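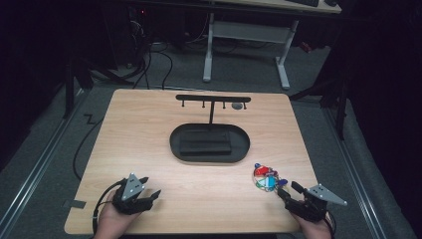
*Ruxandra Bratu*

## 4. Setting up the key ring table for visitors

By now you should have the room open, the Isilel software running and the grippers charged up (section 3 if not). I've done this table at nearly every open day we've held at Holari, and it's the one people queue for, so I've written down how I do it. If you find a better way, tell me and I'll change the page!

The task is simple to explain. You wear a gripper on each hand, pick up a toy key ring from the table and hang it on one of the pegs under the crossbar. While you do it, the system records your movements, and later on those recordings help teach the Gornedel arm to do the same job. Visitors don't need more than that to get going.

### 4.1 Laying out the table

1. Put the stand towards the back of the table, with the crossbar running left to right as you face it. The post goes down into the oval black tray.
2. Push down gently on the crossbar and let go. If it wobbles, take the post out and seat it again. I used to skip this bit, and then a lad of nine leaned on it and we had to begin the whole session again.
3. Check that the pegs all point straight down. They get knocked more than you'd think, mostly when people are packing away.
4. Lay the key ring flat on the right-hand side, in front of the tray and within easy reach of the right gripper. Bright plastic ones work best with visitors, because you can say "go for the red key" and everyone knows what you mean.
5. Move coffee cups, leaflets and your own phone somewhere else. I mean it about the phone.

> **Note:** Don't bother lining the key ring up in the same place every time. A bit of variety is good for the recordings, so drop it down roughly on the right and leave it as it falls.

### 4.2 Fitting the grippers

Do this with the visitor standing at the table. If you strap them in by the door you'll have to walk them across with the cables trailing, and I've done that once and won't again.

1. Ask them to take off watches and chunky rings.
2. Start with the left hand. The strap goes over the back of the hand, snug but with no pinching. Ask them to wiggle their fingers.
3. Do the right hand the same way.
4. Check that the metal plate on top of each gripper is firmly fixed. Hold the gripper by its body while you check, never by the plate.
5. Let each cable run back past the wrist and off the near edge of the table. It shouldn't cross the tabletop.
6. Have them open and close both sets of jaws a few times before they touch anything. Most people giggle at this point (I still do, a bit).

> **Caution:** There are cables on the carpet and rails along both sides of the table. Walk visitors in slowly, keep small children on the outside of the rails and don't let anybody step back while they're strapped in.

### 4.3 Running a go

1. Press **Start** in Isilel and wait for the beep.
2. Tell the visitor to begin with the jaws open and both hands over the near part of the table.
3. Let them pick up the ring however they like. Some go straight in with the right hand, some steady it with the left first, and both are fine.
4. They hang it on whichever peg they fancy. The outer ones are easier, I reckon, but the show-offs always want one next to the post.
5. When the ring is hanging by itself and the jaws are clear, press **Stop**.

Allow 40 seconds for a first go. If it's dragging on past that and they're getting cross, stop the recording, take the ring off the table edge or wherever it's ended up, and offer them another try. Please mark the dropped ones as "dropped" and keep them. Yeh, our labelling tool, has a button for it, and the team do use those recordings.

> **Note:** Three goes each is plenty when there's a queue. After that arms get tired, and the fourth is usually worse than the first.

### 4.4 If something's off

- **No beep after Start.** Check the cable at the gripper end first. It works loose when people wave their arms about.
- **Jaws feel stiff.** Loosen the strap by one notch. It's often the hand that's squashed and the gripper is fine.
- **Ring keeps sliding away.** Ask them to come down on it from above and close the jaws slowly.
- **Stand has shifted.** Stop, put it back and start a new recording. Don't nudge it mid-go, however tempting!

Between visitors, wipe the straps, put the ring back on the table and press **New person** in Isilel before you call the next one over. Packing away is in section 5.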